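Landeg Handheld Capture — Ticket log
Subject: Two-hand plug task, right-hand episodes rejected at import (width channel out of step with video)
Site: Drumbridge bench
Opened: 5 February 2024
Status: Closed, one follow-up carried over
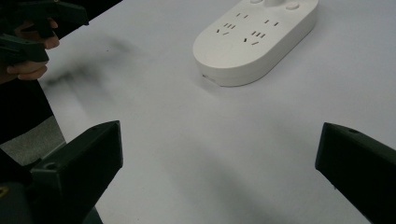
Import rejects were confined to the right-hand unit. The left-hand unit passed on the same takes, same operator, same session folder. The rejection code was WIDTH_LAG, raised when the recorded finger opening and the opening measured from the video disagree for more than two frames in a row. First suspicion was the object set. The white power strip on the white table gives the tracker little to hold on to, with only the socket slots and the edge shadow standing out, and both grippers' dark fingers are the strongest features in view. Pose tracking was therefore checked before anything else. It was fine: drift over a full take stayed inside the limit on both units. The fault is in the width channel only.

Scope

Batch size 3,274 episodes. Rejected at import: 55. All rejects are right hand. No rejects in the cable coiling batch recorded on the same units the week before, which used the older Stesura build.

Checks made

1. Replayed five rejected takes with the width trace laid over the video. The trace follows the fingers correctly at the start and falls behind as the take goes on. The shape of the trace is right, the timing is not.

2. Swapped the finger sets between units. Fault stayed with the right-hand unit. Fingers ruled out.

3. Recalibrated open and closed stops on both units. No change.

4. Swapped the storage cards. No change.

5. Swapped the USB leads between units. No change. Leads put back.

6. Compared clock sync messages in the two unit logs. The left unit takes a sync every ten seconds throughout. The right unit takes one at power-up and then none. This matches the trace in check 1.

7. Rolled the right unit back to the older Stesura build. Sync messages returned. Twenty takes recorded, all accepted.

8. Put the current build back on. Sync messages stopped again after power-up.

Cause

The current Stesura build reads the sync role from the unit's config file. The older build ignored that field. The right unit's config had the role set to "leader", left over from when it was used alone for single-hand work. With both units set to leader, neither corrects to the other. The left unit also takes sync from the host, so its own trace stayed good and it gave no warning. The right unit ran on its own clock from power-up, so short takes passed and long ones recorded late in a session failed.

Fix

Role on the right unit changed to "follower". Unit power cycled. Config on the left unit left as it was.

Test after fix: 30 takes of the plug task, both hands, run back to back without a restart. All accepted. Largest lag seen was one frame.

Recovery of rejected takes

The video and pose data in the 55 rejects are sound. The lag grows in a straight line from power-up, so the width channel can be shifted and stretched against the video. Script run on all of them. 53 now pass the import check. The remaining 2 have the fingers held still for nearly the whole take, which leaves nothing to line up against, and have been dropped.

Accepted right-hand takes from the same batch were put through the same script to see whether any were sitting just under the limit. A small number were. They have been corrected and flagged with width_fix=1, as have the recovered ones. Jornard asked for the flag to be kept in the export so that the training run can leave them out if wanted.

Note for operators

Check the role line on the start-up screen of each unit before the first take. One leader, one follower. If both show leader, stop and raise a ticket — do not carry on and leave it for import to catch.

Start and finish positions for the plug task are unchanged. Fingers open at the start of every take.

Carried over

Stesura should refuse to start a two-hand session when both units report the same role. Raised as a separate request against the host software. Target is the March build. Until then the start-up check is by eye.

The white-on-white object set stays in the plan. The 2,000 episodes still due on it will be recorded with the corrected config.

Closed.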